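26 May 2020
Open day, Utport bench — notes (L. Karppinen)

Tabletop cell up for visitors. Cheuk-hei Chow on the console, Kai-wen Ho talking, me logging. Task was the breakfast set, one item at a time to the plate, return to home pose between picks. Burnari planner build 2184, speed cap left low for the public.
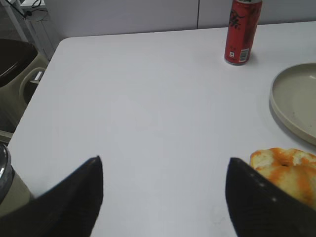 Wrist view goes to the big monitor with a lag that visitors noticed before we did. Kai-wen explained it as encoding delay. I think the buffer is set wrong. Check against the Tseng bench, same cable, same settings.

Question from a school group: does it know what an egg is? Caoimhe Gilmartin answered that it has a class label and a grasp width for it. They wanted more than that.

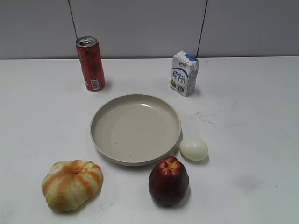 Plate empty, egg and bun in front, can and milk carton at the back.

Shu-fen Leung asked for a fixed start layout so runs can be compared with the Ullier demo in November. Agreed. She will write it up.
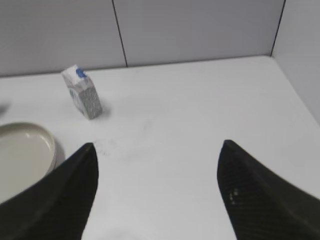

Grasp order needs another look. The planner ranks by distance from the plate and takes no account of what is printed or folded on the item. The carton with the blue top stands closer to the wall than to the fingers, so I want a wall clearance check on the approach before we let it choose that one first. Wipe the top as well — gray smudges near the left fingertip, and the segmenter is touchy about marks.

Logs under run 1039. Cheuk-hei has the buffer question.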